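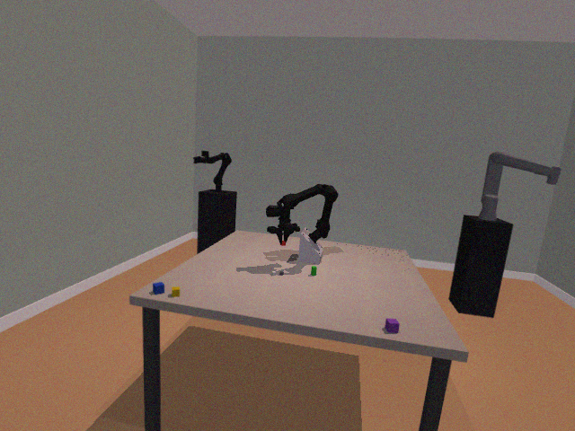 The tabletop task with four cubes out and the arm at the back of the table.

Recording demonstrations in the simulated room

Last updated 16 June 2024

These steps cover how to record cube demonstrations for the Delleck training set. You need the simulator installed and the Plusska recorder running. If you have not set up the recorder yet, do that first and come back.

1. Load the scene

Open the room scene and wait for the physics to settle. The cubes drop a short distance when the scene loads, so anything you record in the first second will have them moving. Only the arm on the table is used for this task. Leave the two on the black pedestals disabled in the control panel. They stay in the scene so that the background matches our other tasks.

2. Set the cube positions

Press Shuffle. The green, blue, yellow and purple cubes each get a new spot on the tabletop. Blue and yellow often land close together, as they do in the picture. Keep those layouts. The policy needs to see cubes with a neighbor beside them, and if you reshuffle every time it looks awkward you will end up with a set that is too easy.

Reshuffle only if a cube has fallen to the floor or is resting on another cube.

3. Choose the target

Pick the target color from the drop-down list. The color is written into the episode header and cannot be edited later. Go through the colors in order so the set stays balanced.

4. Record

Press Start, then drive the arm with the hand controller. Come down on the cube from above, close the gripper, lift, and hold still for a moment before you press Stop. Episodes are capped at 900 steps. Most good ones finish in under 300.

If you miss the grasp once and recover, keep the episode and tick Recovery. If you miss twice, discard it.

5. Check the replay

Replay every episode before saving. Look for:

Gripper passing through a cube
Target cube sliding before contact
Long pauses at the start
Wrong color in the header

The pauses are the most common problem. Trim them with the Cut tool, but leave at least 13 steps before the first movement.

6. Upload

Save to the Vahidi folder and run the upload script. It skips files that are already on the server, so it is safe to run again if the connection drops.

The set now holds 529 accepted episodes. Questions about the episode format go to Nassoro Nzioka.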